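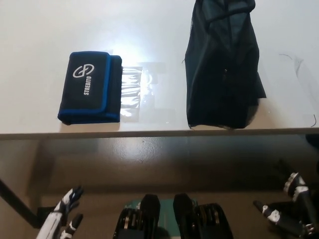

The Gravesell Film Archive invites people who worked in, or regularly attended, the cinemas and film studios of Ditstead to take part in a recorded history of screen acting in the town. The project will gather spoken memories, letters, call sheets, publicity photographs and other papers relating to the performers who made films at the Stenia studio before it closed. Participants are asked to bring any papers to their first meeting in something that closes fully. A zippered fabric case, such as the black one with blue edging on the white table, is acceptable for the journey; carrier bags and open folders are not.

Background to the project

The Stenia studio employed a small permanent company of actors and a much larger number of day players, many of whom lived locally and held other work. The leading performers are reasonably well recorded in the printed histories. The supporting players, stand-ins, dialogue coaches and dubbing artists are not, and in many cases their names do not appear on the finished prints. The Archive holds 1,494 production stills from the studio, of which 146 show performers who have yet to be identified.

The project is led by Ilari Pitkänen, Curator of Performance Collections, and is supported by a grant from the Mac Mathúna Trust.

Who may take part

We wish to hear from:

Actors, extras and stand-ins who appeared in any Stenia production, whether or not they received a credit.
Make-up, wardrobe, sound and camera staff who worked directly with performers.
Cinema managers, projectionists and usherettes who were present at premieres or personal appearances in Ditstead.
Relatives of performers who have died, where they hold papers or can speak about the performer's working life.
Members of the former Stenia supporters' club.

No specialist knowledge of film is needed. Participants must be aged 18 or over. The project has places for 32 recorded interviews in its first round. Where more people apply than can be seen, preference will be given to those who worked at the studio in person, and then to relatives of performers who do not appear in the printed histories. Applicants who are not offered an interview may still be invited to a group viewing of the stills.

What is involved

Each participant will attend a preliminary meeting and one recorded interview. The preliminary meeting is an informal conversation at which a member of staff will explain the process, look through any papers and agree the subjects to be covered. The interview itself will last no longer than 80 minutes, with a break if wanted. Sound only will be recorded unless the participant asks to be filmed.

Interviews will be held at the Archive's reading room in Ditstead between May and September. Home visits can be arranged for participants who find travel difficult - please state this on the form. A companion may attend but should not expect to contribute to the recording, except by agreement beforehand.

Participants will be shown a selection of unidentified stills and asked whether they recognise anyone. It is quite in order to be unsure. Tentative identifications are entered in the catalogue as such, with the name of the person who suggested them unless they prefer otherwise.

Loans and gifts of papers

Papers may be lent for copying or given outright. Loans will be receipted on the day and returned by hand. Please do not remove photographs from albums, mend torn items with adhesive tape or write on the backs of prints. The Archive cannot accept nitrate film at the reading room; anyone who holds film of uncertain type should telephone before moving it.

The Archive does not provide valuations.

Consent and use of recordings

Participants will be sent a written transcript and will have six weeks in which to request changes or closures. Passages that concern living persons may be closed for a fixed period. Copyright in the participant's spoken words remains with the participant, who grants the Archive a licence to preserve the recording and make it available for study. Any broadcast use would require separate permission.

Expenses

Reasonable travel costs within the county will be repaid on production of a ticket or mileage claim. No fee is payable for taking part.

How to apply

Application forms are available from the reading room desk or by post on request. Completed forms should be marked for the attention of Ilari Pitkänen, Gravesell Film Archive, Ditstead, and should reach us by the end of March. Applicants should give the dates they worked at the studio as nearly as they can, together with any stage name used. All applications will be acknowledged in writing, and places will be confirmed in April.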